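The Open Day at Koroven

My aunt Agnes Haldane left me two things, a tin of foreign coins and her place on the guest list for the Koroven open day. I sold the coins. The other one I nearly threw out, and then November came and it rained and rained, and I thought, well, there'll be sandwiches.

There were sandwiches! Egg and cress, and almost 200 people trying to get at them. I ended up pressed against a pillar with a man called Cornel Sârbu, who had come over from Pletindale on the early coach and wanted everybody to know it. He'd worked with my aunt, he said. He called her Haldane, just that, like a ship.

"She'd have hated this carpet," he said, and I liked him at once.

At two they herded us into the demonstration room, which had rows of folding seats and a big screen. Everything was going to happen up there, inside a made-up house, with a made-up arm to do the work in it. I'd been hoping for something that clanked. Hsin-yi Chung, who was running the thing, had a microphone she didn't need and a cardigan buttoned up wrong, and she told us they'd started with the bathroom. Four years on bathrooms, she said. My aunt had picked out the marble. I sat up a bit at that. (Agnes's own bathroom was avocado green, with a crocheted hat on the spare loo roll.)
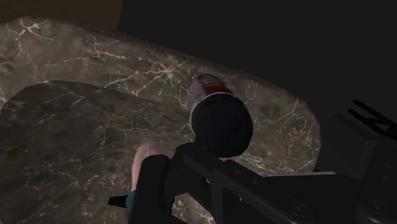

The can on the marble, from close in by the gripper.

"It's on its side," Cornel whispered, very loudly.

"I can see that."

"Haldane always put one on its side. Anyone can pick up a thing that's standing up, she said."

I looked at the marble instead. All those little white veins going off in stars! I'd seen them before and it took me a minute to think where. The windowsill in her kitchen at Dernevetti, the cold one where she kept the butter. I used to trace the lines with a finger while she was on the phone, always on the phone, saying no, no, slower, it has to go slower than that. I was eight or nine and thought she was teaching somebody to drive.

A man behind us asked how many goes it got at each job. Hsin-yi said 400 in a morning if the machines behaved, and everyone made an impressed noise, me included, although I had no idea if that was a lot. Then he asked what happened to all the ones that went wrong, and she said they kept those too. Every last one. Chi-keung Tang looked after them, and she waved at a thin man by the light switches, who went pink and studied his shoes.

Well, I got to him before the tea urn did. I said I was Agnes Haldane's niece and he shook my hand for rather too long.

"She used to talk to it," he said. "When it was struggling. You're not supposed to, it hasn't got ears."

"What did she say?"

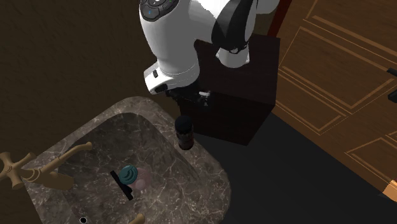 He had to think. Behind him people were putting their coats on and Cornel was wrapping egg sandwiches in a napkin, six at least, for the coach.

"Up you come," said Chi-keung. "She'd say, up you come, my duck."

I had to go and look at the rain for a bit after that. It's what she said to me, you see, every time I came off my bike in her lane, and every morning of the summer my mum was in hospital and I wouldn't get out of bed. I'd always thought it was mine.

When I came back he'd found me a cup of tea and put sugar in it without asking. I drank it anyway. He wanted to know if I'd like to come again in the spring, when they'd be on to kitchens, and I said was there any chance of a cold windowsill, and he got out a pencil and wrote it down.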